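Tivmont has revised the way it returns desk staplers to circulation, replacing the mixed drawer at its Wumbei supply room with shallow open trays. The change took effect in July and covers 900 staplers held for loan to schools and offices.

Under the new procedure, staplers are sorted at the table into a rounded-rim plastic tray, laid side by side where space permits. Colour is disregarded. Units are grouped by body length and staple size only, and each full tray is labelled on the short end before it goes to the shelf.

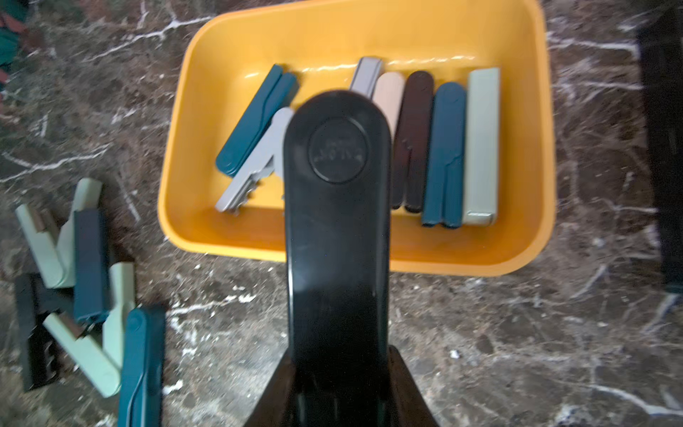
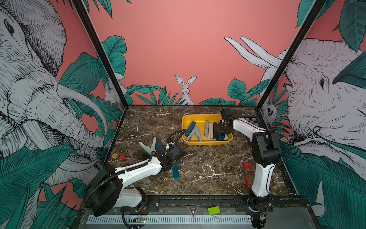
The supply room holds 33 trays on two racks. Flallulent, which services the stock, asked for the open format so that magazines and springs could be checked without emptying a container. Units that fail to close flush are set aside in a separate bin and returned to the bench at the end of the shift — they are not put back in a tray until the hinge pin has been inspected.

Staples are now stored apart from the staplers, in the original cartons. Tivmont said the earlier practice of keeping loose strips in the same drawer had led to jammed channels and mismatched refills.

Borrowers are asked to return staplers closed and unloaded. The Plikoris branch will move to the same trays once its existing drawers have been cleared, with hole punches and staple removers to follow under a separate schedule.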